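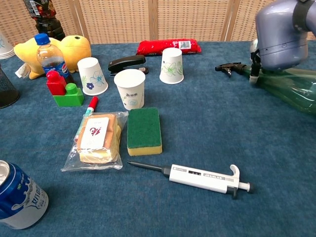 ナルウッド卓上セルについて

株式会社ナルウッド(Nalwood)は、卓上で使うロボットセルの立ち上げ、保守、修理を仕事にしている会社です。アームや制御器を自社で製造することはありません。お客様が選んだ機械を据え付け、使える状態に調整し、その後の点検と修理を引き受けています。これまでに40社を超えるお客様の機械をお預かりしてきました。大学の研究室、食品や日用品を扱う会社の開発部門、部品メーカーの試験室などが主なお取引先です。

会社の紹介を業務の一覧だけで済ませると、何をどこまでやるのかが伝わりにくいというご指摘をいただきました。そこで、自社の作業場で動かしている「ニンドシク(Nindosik)」というセルを取り上げ、据え付けから日々の手入れ、修理までを順に書くことにしました。お客様の機械に対する作業も、基本は同じ手順です。

ニンドシクの役割

ニンドシクは、身の回りの品物を卓上でつかみ、持ち上げ、別の場所に置くためのセルです。卓の上には、スプレーボトル、紙コップ、ホッチキス、スポンジ、ピペット、ぬいぐるみ、飲み物の容器など、形も硬さもそろっていない品物を置いています。用途の違うものが混ざっているのは、グリッパの調整の確認に使うためです。同じ箱だけをつかんでいると、指先の開き具合や閉じる力のずれに気づくのが遅れます。

社内では、新しい手順書の試し、交換部品の慣らし、担当者の訓練をこのセルで行います。お客様の機械でいきなり試すことはしません。手順書に手を入れたときは、まずニンドシクで最初から最後まで通し、書いてあるとおりにやって進めない箇所があれば直します。

作業場はイスタヴデール(Istavdale)の事務所と同じ建物の一階にあります。搬入口から段差がなく、台車に載せた機械をそのまま入れられる場所を選びました。

据え付け

卓の上面には青いカーペットを張っています。硬い天板のままだと、薄いものや丸いものが滑って逃げやすく、グリッパの先が当たったときの傷も増えます。カーペットは品物の動きを抑え、当たりも少し和らげます。その代わり、糸くずと毛羽が出ます。手入れの項で書くとおり、これを取る作業が日々の点検に入っています。

張るときは、まず天板の水平を確かめ、ねじの頭が出ていないかを手のひらでなでて見ます。次に中央から外へ向かって空気を逃がしながら押さえます。浮きが残ると、その上に置いた品物がわずかに傾き、つかむ高さが変わります。浮きは目で見るより、軽い紙コップを滑らせてみるほうが見つけやすいです。

卓の後ろには、編み目のある黄褐色の衝立を立てています。縦長の面が並んだもので、向こう側の人の動きや荷物の出入りが作業の邪魔にならないようにするための仕切りです。衝立はアームの届く範囲の外に置くのが決まりです。脚の位置は床にテープで印を付けてあり、掃除で動かした後はその印に戻します。

アームの固定は、据え付けのなかで一番時間をかける工程です。取付面を拭き、ボルトを対角の順に仮締めし、もう一度同じ順に本締めします。締め終えたボルトには、頭と座面にまたがる線を引いておきます。後の点検でこの線がずれていれば、緩んだことがすぐにわかります。当たり前の作業ですが、お客様から「アームの位置が合わなくなった」とご連絡をいただく件では、この線が引かれていないことがよくあります。

配線は、電源と信号を分けて通します。関節のまわりには余裕を持たせ、アームをいっぱいに伸ばしたときと、いちばん縮めたときの両方で、引っ張りと挟み込みがないことを確かめます。片方だけ見て終わりにすると、もう片方の姿勢で被覆がこすれます。結束バンドは締めすぎず、切り口を平らに落とします。点検のときに手を入れる場所なので、切り口が尖っていると手を切ります。

制御器はエチェベリ(Echeverri)社のものを使っています。設定は初期値から始め、変えた項目だけを紙の台帳に書きます。データとしての控えも取りますが、制御器が立ち上がらないときに読めるのは紙のほうです。台帳はセルの脇に下げてあり、持ち出しは禁止しています。

グリッパの調整

グリッパは黒い開閉式のもので、閉じる幅と力を品物に合わせて変えます。調整は次の順で行います。

一 指先の汚れを拭き取り、欠けや減りを見る。
二 何もつかまずに全開から全閉まで動かし、途中の引っかかりと音を確かめる。
三 閉じきったときに左右の指先がそろうかを見る。ずれていれば、取付ねじを緩めて合わせ直す。
四 つぶれやすい品物を、いちばん弱い力でつかむ。
五 重さが偏った品物をつかみ、持ち上げてから止め、傾きを見る。
六 変更した値を台帳に書き、署名する。

四の工程には紙コップを使います。伏せたものと立てたものではつかむ場所の硬さが違うため、両方の向きで試します。縁に近いところは比較的強く、胴の真ん中は少しの力でへこみます。へこんだ紙コップは平らに直そうとせず、その場で取り替えます。一度折れ目の付いたコップは次から同じ場所でつぶれるので、力の目安になりません。

五の工程には、横に倒した緑色のスプレーボトルが向いています。胴と引き金の部分で太さがまるで違い、どこをつかむかによって持ち上がり方が変わるからです。胴の太いところをつかんだ場合、頭の側が下がるか、底の側が下がるかを見て、つかむ位置を少しずつ寄せます。透けた胴の容器はカメラで輪郭を取りにくいことがあり、位置の指定がずれていないかを見るのにも役立ちます。

ピペットのような細長いものは、対角に置いた状態からつかむ練習に使います。指先の向きを品物の向きに合わせる必要があり、手首の回転のずれがここに出ます。細い先端を強く挟むと曲がるので、担当者が慣れるまでは胴の部分だけをつかむことにしています。

スポンジは上下の層で硬さが違います。上から押さえ込むと黄色い層がつぶれて高さが変わるため、下ろす高さの確認に使います。ホッチキスは重さがあり、横向きに置いて幅の狭い方向からつかみます。積み木は、重ねたまま上の一つだけを取れるかどうかを見ます。いずれも特別な治具は要りません。

品物の管理

卓に出す品物は36品目を台帳に登録しています。一度に全部を出すことはなく、作業の内容に応じて選び、残りは棚に戻します。台帳には、品物の呼び名、保管場所、取り替えの目安、つかんではいけない部分を書いてあります。

食品の包みを使うときは、袋が破れたらそのセルでの使用をやめます。中身の粉や油が指先に付くと、次につかむ品物が滑り、原因を探すのに手間がかかります。飲み物の容器は、ふたの緩みを確かめてから出します。缶は胴のへこみを見て、へこみのあるものは下げます。

ぬいぐるみには下げ札が付いたものがあります。札は切らずに残しています。ひらひらした部分がある品物をつかむとき、指先がそこを巻き込まないかどうかを見るためです。お客様の品物にも札や紐の付いたものは多く、切ってから渡してもらえるとは限りません。

マーカーは、キャップの締まりを確かめてから置きます。外れたまま転がしてカーペットに線が残ったことがあり、それ以来の決まりです。

日々の手入れ

朝、電源を入れる前に、アームの届く範囲に人と私物がないことを確かめます。次に非常停止ボタンを押し、押した状態では動かないことを見てから解除します。電源を入れた後は、低い速度で基準の姿勢まで動かし、音を聞きます。いつもと違う音がした場合は、その日の作業を始める前に止めて調べます。急ぎの作業が入っている日でも、この順は変えません。

カーペットの糸くずは、粘着ローラーで取ります。掃除機は使いません。吸い口が品物や配線に当たりやすく、細かい部品を吸ってしまったときに探すのが面倒です。ローラーは卓の奥から手前へ向かってかけ、使い終わった紙はごみ箱に捨てます。卓の上に置いたままにすると、次の人が品物と一緒に動かしてしまいます。

アームの外装は、固く絞った布で拭いてから乾いた布で仕上げます。洗剤を直接吹き付けることは禁止です。継ぎ目から入った液は外から見えず、あとになって関節の中で悪さをします。拭くときは、汚れを落とすことに加えて、細いひびや、油のにじみがないかを見ます。にじみは布に付いた色で気づくことが多いので、布は白いものを使います。

夕方は、アームを待機の姿勢に戻して電源を切り、使った品物を台帳と照らして棚に片付けます。翌朝も同じ作業を続ける場合に限り、卓に出したままでも構いません。その場合は札を立てておきます。

定期点検

日々の手入れとは別に、毎月の点検を行います。見るのは、ボルトの線のずれ、ケーブルの被覆、関節のがた、グリッパの指先の減り、非常停止の回路、制御器の吸気口のほこりです。がたは、電源を切った状態でアームの先を軽く持ち、前後左右に動かして手で感じ取ります。数値で残したい場合は測定器を当てますが、手で触って何も感じないのに数値だけが動いているときは、測定器の固定を先に疑います。

十二月には、セルを止めて全体を見直します。カーペットをはがして天板を確かめ、必要なら張り替えます。配線はいったん結束を外し、傷んだものを交換します。台帳の設定値と制御器の実際の値を突き合わせるのもこのときです。書き漏らしが見つかることがあり、誰がいつ変えたのかをさかのぼって書き足します。

修理の進め方

不具合が出たときは、まず止めて、触る前に記録します。どの姿勢で止まったか、何をつかんでいたか、制御器に何が表示されていたかを書き留めます。電源を入れ直すと直ってしまう不具合があり、そうなると手がかりが残りません。お客様にお電話をいただいたときも、最初にお願いするのは表示の書き写しです。

次に、機械の側か、設定の側か、品物の側かを分けます。持ち上げた品物を落とすという同じ症状でも、指先が減っている場合、閉じる力の値が変わっている場合、品物の表面が汚れている場合があります。一度に変えるのは一箇所だけにします。指先を替えながら力の値も上げると、直ったとしてもどちらが効いたのかがわかりません。

ニンドシクで長く手こずった件を一つ書いておきます。手首を一定の向きに回したときだけ、グリッパが閉じる途中で止まるという症状でした。初めは駆動部を疑い、グリッパごと交換しましたが、症状は残りました。調べ直すと、手首の近くでケーブルの結束がきつく、回したときに芯線が引かれて接触が切れていました。結束をやり直し、ケーブルを替えて収まりました。外したグリッパに問題はなく、今も予備として使っています。据え付けの項で、両方の姿勢で引っ張りを見ると書いたのは、この件のあとに手順書へ加えた内容です。

交換した部品は、日付と理由を書いた袋に入れて保管します。同じ場所が再び傷んだとき、前の部品と見比べるためです。お客様の機械から外した部品も、ご希望があれば同じようにお返しします。

修理のあとは、グリッパの調整の一から六までをもう一度通します。直した箇所が手首であっても、指先の確認を省きません。すべて済んで、台帳に署名が入った時点で、使用を再開します。

担当の体制

技術担当は5名です。ニンドシクの担当は当番制で、当番の者が朝と夕方の手入れを受け持ちます。毎月の点検は当番以外の者が行います。毎日見ている人は、少しずつ進む変化に慣れてしまうことがあるためです。

新しく入った者は、最初に掃除と台帳の記入を覚えます。次に低速での操作、グリッパの調整、部品の交換と進みます。お客様先へは、ニンドシクで据え付けから修理後の確認までを一通り終えてから伺います。

お引き受けしている内容

据え付け、移設、グリッパの調整、定期点検、修理、手順書の作成をお引き受けしています。手順書だけのご依頼も可能です。その場合は一度機械を拝見し、実際に手を動かして書きます。写真やお電話の内容だけで手順書を作ることはしていません。

据え付けにあたっては、次の点を事前に伺います。搬入経路の幅と段差、床の材質、電源の位置、扱う品物の種類、夜間に無人で動かす予定の有無です。品物は、できれば現物をお預かりします。図面や商品写真では、表面の滑り方と包装の柔らかさがわかりません。

修理については、現地に伺う場合と、機械をイスタヴデールにお送りいただく場合があります。アームを取り外して送る場合は、外す前にご連絡ください。取付面の位置の控えを取る方法をお伝えします。控えがないまま外すと、戻したあとの位置合わせを最初からやり直すことになります。

お引き受けできないものもあります。人が常に触れながら使う医療用や介護用の機械、屋外で走行する機械、大型の溶接ロボットは扱っていません。また、安全装置を外した状態で運転している機械については、装置を元に戻すところからの作業になります。外したままの調整や修理はお断りしています。

作業場の見学

見学は作業の予定が空いている時間にお受けしています。受付は午前4時のような早朝や夜間には開いておりませんので、日中の時間帯でご相談ください。運転中は卓に手を入れず、担当者の指示に従ってください。持ち込まれた品物をつかませてみたいというご希望には、大きさと中身を確かめたうえで対応します。液体の入ったものは、ふたが確実に閉まる場合に限ります。

お問い合わせの際は、機械の型式、据え付けの時期、今の症状を書いてお送りください。わからない項目は空欄で構いません。

当サイトでは、表示の改善と閲覧状況の把握のためにCookieを使用しています。引き続きご覧いただく場合は、Cookieの使用に同意したものとみなします。
同意する 設定を変更する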